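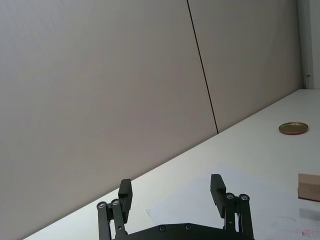 Gripper fault on the Skidis cell: findings and interim limits

The Skidis tabletop cell was taken out of service on 07/05/2019 after the gripper closed without a command during a pause. No one was hurt. A colleague had reached in to square up the sheet of paper on the table and had withdrawn his hand when the fingers moved. The arm itself stayed still.

The log shows 566 open and close cycles since the last service. The uncommanded closure came at cycle 547, with the controller reporting "open, idle" before and after. Operation carried on for another 19 cycles before the entry was noticed, and that delay is being treated as a separate finding.

Vasilică Bratu traced the fault to the connector between the wrist and the gripper. One signal pin had backed out of its housing far enough to lose contact when the wrist was turned past 89 degrees. The gripper driver, supplied to us by Chacko, reads a lost signal as a request to return to its last stored position. On this cell the last stored position was closed, left over from the lid trials.

The pivots in both finger linkages were checked for play and found within limits. The fingertip pads show no damage. Neither played any part in the fault.

Changes made so far:

The connector has been replaced and the cable clamped on both sides of the wrist joint.

The driver now holds position on loss of signal and raises a fault that must be cleared by hand at the panel.

Pause no longer counts as a safe state for reaching in. Press the stop and wait for the amber lamp before moving paper, lids or blocks.

Closing force is capped at the lowest setting. The wooden blocks can still be lifted at this setting, but the round lids slip if taken by the rim, so lid work is suspended.

The Skerkarach cell uses the same driver and has been given the same settings. Its connector was sound. The Brudside cell has an older driver with no stored position and is not affected.

A repeat test of 159 cycles with the wrist fully turned produced no further faults. The force cap stays until a longer run has been done in November. Anyone who sees finger movement during a pause should press the stop, leave the power on so that the log is kept, and tell Vasilică.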